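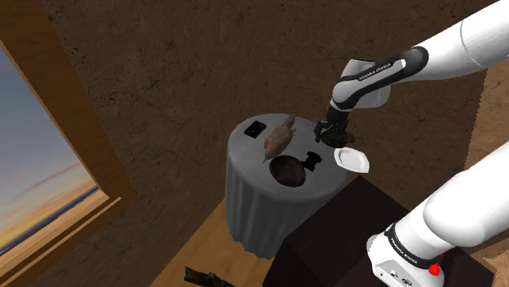
Filed under: Sightseeing flights / Before you book

Your questions about flying with Jetport

We get a good many letters and phone calls asking the same sorts of things, and we're always happy to chat, but Halima Akpan (she looks after bookings) thought it would save you hanging on the line if we put the answers in one place. If yours isn't covered, do ring us!

How long is the trip, and where do we go?
The Lalo Coast flight lasts 30 minutes from take-off to landing. We head out over the estuary, follow the cliffs as far as the Olatunji lighthouse, and come home inland over the reservoir and the old quarry villages. Pilots may fly the route the other way round if the wind suits it better, and you'll see just as much either way.

How many people can come along?
The aeroplane takes 5 passengers and everyone has a window, so there's no need to draw straws. Bigger families are very welcome, but we'd put you on two flights, one after the other, and whoever is waiting can sit in the clubhouse with a pot of tea.

How high will we be?
Usually 1218 feet along the coast. That's an oddly exact number, we know. It is the height of Balent Hill, and Ikechukwu Mohammed, our chief pilot, likes to bring people past level with the cairn at the top so they can wave at the walkers. Low cloud can change the plan, and he'll tell you before you set off if it does.

I'm a nervous flyer. Will I be all right?
Plenty of our passengers are, and some come back for a second go. Do tell us when you book, so that we can sit you up front beside the pilot if you'd like that (many people find it easier when they can see where they're going). Mornings tend to be smoother than afternoons, especially in summer, and the first flight leaves at nine.

What happens if the weather is bad?
The pilot makes the decision, and we'll ring you on the morning as early as we can. You can choose another date or have all your money back, whichever you prefer. Light rain doesn't always stop us, so please don't give up and go home without hearing from us first!

Do you fly all year?
We start in March and carry on until the clocks go back. There is no flying on a Sunday before noon, out of kindness to our neighbours in the village.

Is there a weight limit?
Yes. We ask for everybody's weight when you book, and it stays between you and the booking form. The total for the group, bags included, can't be more than 300 kilos. If your party comes to more than that we'll split it over two flights, at no extra charge.

Can children fly?
From the age of three, so long as a grown-up is with them. Booster cushions are kept at the desk for the smaller ones, who otherwise get a lovely view of the door handle.

May I bring a camera?
Please do. Phones are fine too, switched to flight mode. Drones and selfie sticks have to stay on the ground, and Ese Okoro at the desk will look after them for you until you're back.

How long is a gift voucher good for?
Eighteen months from the day you buy it. It can be passed on to somebody else, but let us know the new name before the flight is booked.

Contact the Jetport desk | Terms of carriage | © Jetport Sightseeing | Back to top

Related pages
Getting to the airfield by bus
What to wear in a small aeroplane
Meet the pilots: Ebuka Effiong
Evening flights over Balent Hill
Parking and the clubhouse café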